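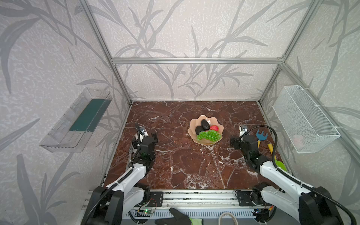 Progress report: Nokstead market hall food traders scheme
Reporting period to 3 March 2019

1. Stall occupancy
The hall has 13 pitches, of which 11 are let. Two remain vacant, both on the north aisle, where the floor drain has not been relaid. Bachmann has quoted for the drain and the quote is within the repairs line. Work can start once the access route is agreed with the bakery unit.

2. Cold storage
The shared chiller was delivered by Plarkora and connected to the new supply. The door seal on the left side failed its first check and was replaced under warranty. Temperature logs are kept on paper for now - the electronic logger is on order. Fish and dairy traders have first call on shelf space, with produce traders using the upper racks.

3. Flitby growers
Growers from Flitby share one pitch on rotation. The rotation works for salad and root crops but leaves gaps when a grower withdraws at short notice. A reserve list has been drawn up. Pitch rent for shared use is charged by the session, payable in arrears.

4. Spending
Spending in the period was $3,155, all from the equipment line. It covers the chiller connection, two hand-wash units and replacement scales. No money was moved between lines. Receipts are attached as Annex B.

5. Outstanding items
Signage at the rear entrance is still the old set. The allergen notice template has been issued to all traders, and returns stand at 100 percent. Waste collection remains on the temporary contract, which ends in July. A request to extend the evening opening trial will be sent separately, with the footfall figures.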